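**Letters to the Minister of Cillusura**
Collected satirical columns by Mohammed-Awal Mahama
Paperback, Culberg Press

Mohammed-Awal Mahama wrote a weekly humor column in the form of letters to people in power. Most of them are addressed to the government of Cillusura, a small republic he made up so he could write about elections, road contracts and state funerals without having to name the country he had in mind. The letters are job applications, complaints, offers of marriage, requests for a refund on a vote, and one long reply to a tax demand. They ran in the Saturday pages and have not been sold together before.

The book has 76 letters, printed in the order they first ran. Nathalie Verstraete edited the collection and wrote the notes at the back. The notes cover the news behind each letter, for readers who didn't follow it or have forgotten it. You can skip them. Most of the letters make sense without them, but "On the Matter of the Second Airport" probably doesn't.

## What you get

- 76 letters, including 42 that were never put online
- Introduction by Ineke Brouwer
- Line drawings by Floor Van Rooij at the start of each section
- Notes and an index of ministers, by office and by date of dismissal
- Sewn binding, matte cover, cream paper

The text follows the versions Mahama sent in, so some letters are longer than they were in the paper. The longest, "Application for the Post of Permanent Opposition Leader," runs to 1,612 words. The newspaper cut it almost in half and dropped the list of references, which is back in.
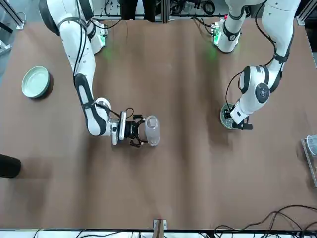
Two letters were left out at the author's request. He says they weren't funny the first time. A third, about the Pritchard inquiry, has had one paragraph removed on legal advice, and the gap is marked with a row of asterisks.

## Sections

**Applications.** Letters asking for jobs, mainly jobs that have just come open in a hurry. Includes "Vacancy, Ministry of Fish" and the three attempts at the ambassador's post.

**Complaints.** The power supply, the new anthem, the motorcade that blocked the bridge in May. The anthem letters are best read together.

**Advice.** Unasked for. How to lose an election by a believable margin, what to wear to a recount, and how to stand while a statue of yourself is being unveiled.

**Replies.** Letters answering real letters from readers, printed with their permission. Godelieve Van der Linden appears four times and disagrees with him every time. She also asked for her spelling to be left alone.

## Print run and ordering

The first printing is 1,700 copies. Orders placed before 10/11/2019 are sent first, and the rest go out in the order they come in. We pack the books ourselves, so please allow a week.

Bookstores can order through Jultow Distribution on the usual terms. Libraries should write to us directly and we will send an invoice with the book. There is no hardcover. An e-book is planned, but the index has to be redone for it and we don't have a date.

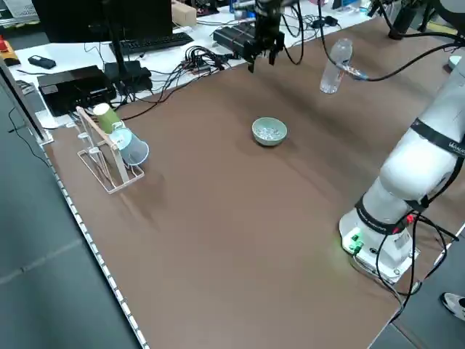 *Green bowl and cup rack on a brown tabletop.*

## Common questions

**Is it suitable for schools?**
Older students, yes. There is some swearing, nearly all of it in the "Complaints" section, and one letter deals with an execution.

**Are the drawings sold as prints?**
The cover drawing is, unsigned. Ask when you order and we will put it in the same parcel, rolled.

**Can I return a copy?**
Yes, if it hasn't been written in. We replace damaged copies. Send us a picture of the damage first and keep the packaging until you hear from us.

**Is Cillusura a real place?**
No. We have had two letters from people who believe they live there.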